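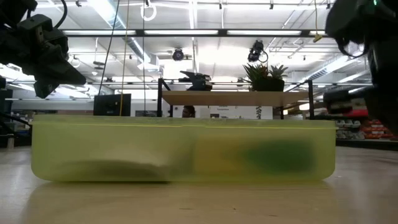
**1/** Week two with the Haltetti two-arm bench kit. Notes as I go - setup, gripping lidded containers, what the support plan covers. Unit bought at list price, no arrangement with the vendor.

**2/** Kit contents: two arms, two grippers, one controller, one power supply, cable set. Assembly took 154 minutes including the base plates. The manual allows 90 and assumes the table is already drilled.

**3/** Cable routing is the weak part of the design. The gripper lead leaves the housing at the top and needs a generous loop or it pulls tight at full reach. Haltetti ships 8 clips. I used 12.

**4/** Test task for this thread: close on a long, low plastic container with the lid on, one arm at each end, lift, hold, set down. Near-vertical sides help. Rounded lower corners do not, so grip height matters.

**5/** 20 lifts at default force. Three slips, all on the left arm, all with the finger touching under the lip of the lid. Lowered the approach height and ran 20 more - no slips.

**6/** Frosted plastic confuses the Drellum depth add-on. It returns a partial surface and sometimes locks onto whatever is inside. Workaround: enter the container dimensions by hand and use the add-on for position only.

**7/** Compared with the Sulmont kit I returned in August: Haltetti has better repeatability at the fingertip, slower controller start, worse documentation. Sulmont's two-arm sync was one checkbox. Haltetti wants a config file edited on both sides.

**8/** Support plan is resold through Wijaya. First reply came in four hours and answered the question asked. Spare fingers are sold in pairs only.

**9/** Firmware dated 10/07/2018 fixes the sync timeout on my unit. Install it before calibrating - the update wipes the stored offsets.

**10/** Next: uneven loads, weight shifted to one end, same container.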